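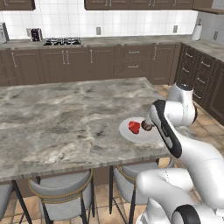 Teaching > Materials and Surfaces > Handouts > Week 4

Handout 4: Natural stone worktops – porosity, staining and sealing

Last updated: September 2026

1. Scope

This handout covers the behaviour of polished calcareous stone in domestic kitchens. Granite and engineered quartz are dealt with in Handout 5. Read section 3 before the practical, as the test method is not repeated at the bench.

2. What the trade calls marble

Geologically, marble is limestone that has been recrystallised by heat and pressure. The stone trade uses the word more loosely, for almost any calcareous stone that will take a polish. Several slabs sold as marble are in fact dense limestones, and a few green "marbles" are serpentinite, which behaves differently in acid and is not covered by the remarks below.

Pure calcite marble is white. Grey veining usually comes from graphite, clay minerals or fine sulphides that were present as impurities in the original sediment. Cloudy grey patches have similar causes, spread through the stone instead of gathered along a seam. A vein may or may not be a line of weakness. Run a fingernail across it: if the nail catches, the vein is open and should be filled before the slab is cut.

Printed laminates and porcelain sheets can copy veining closely. The pattern on the top face alone is not enough for identification. Look at a cut edge and check whether the vein carries on through the thickness.

3. Porosity and the drop test

Marble has low porosity, commonly well below 2% by volume, but the pores are connected and liquids will travel along them. The drop test gives a quick comparison between surfaces.

3.1 Wipe the area with a damp cloth and leave it to dry overnight.
3.2 Place a single drop of distilled water on the surface with a pipette.
3.3 Cover the drop with a watch glass to limit evaporation.
3.4 After 20 minutes, remove the glass, blot the water and look for a dark spot under low-angle light.
3.5 Record one of three results: no mark, faint mark, clear mark.
3.6 Repeat at four other points, at least one of them on a vein.

Do not use oil for this test on a surface that is in service. The mark may be permanent.

4. Etching and staining

These are separate faults and students often mix them up in the written paper.

Etching is chemical attack. Acid dissolves calcite at the surface and the polish is lost, leaving a dull patch that feels slightly rough. Lemon juice, vinegar, wine and most descalers will do it. A sealer does not prevent etching, because the acid acts on the face of the stone and has no need to enter the pores.

Staining is the absorption of a coloured liquid. The polish stays intact but the stone below it is discoloured. Fruit juice can do both at once: the acid etches and the pigment is drawn in. In such cases treat the stain first with a poultice, then repolish.

5. Sealers

Penetrating sealers line the pores and lower the rate of absorption. They leave the surface looking much as it did. Topical sealers form a film, which scratches and has to be stripped before it can be renewed. Film sealers are not recommended for food preparation areas.

Two penetrating products are used in the practical:

Ondine – water-based, low odour, two coats, with an hour between coats.
Praston – solvent-based, one coat, fume cupboard only. Gloves required.

Excess sealer must be wiped off before it dries. Residue left on a polished face forms a haze that is slow to remove.

6. Polishing sequence

A honed finish is obtained by stopping at a medium grit. To reach a full polish, continue to 3,000 grit with resin pads and finish with an oxalic acid polishing powder. Keep the pad flat and wet throughout. Skipping a grit leaves fine scratches that only show once the surface is dry – at that point the only remedy is to go back two stages.

7. Edges

Square edges chip. A small arris of 2 to 3 mm is the minimum for a working kitchen. Thin slabs are often given a mitred apron so that they look thicker; the joint should be filled with a colour-matched resin and checked for gaps, which hold dirt and moisture. Edges are sealed in the same way as the top face, and they are the part most often missed.

8. Practical work

Sample tiles are in the Jakab cabinet, shelf 2. Use tile 939 (honed) and tile 2,126 (polished). Both come from the Clillevier block cut in February, so differences in your results should be due mainly to the finish. Record results on the bench sheet and hand it in before leaving.

Filed under: Stone and ceramics | Practical handouts | Year 2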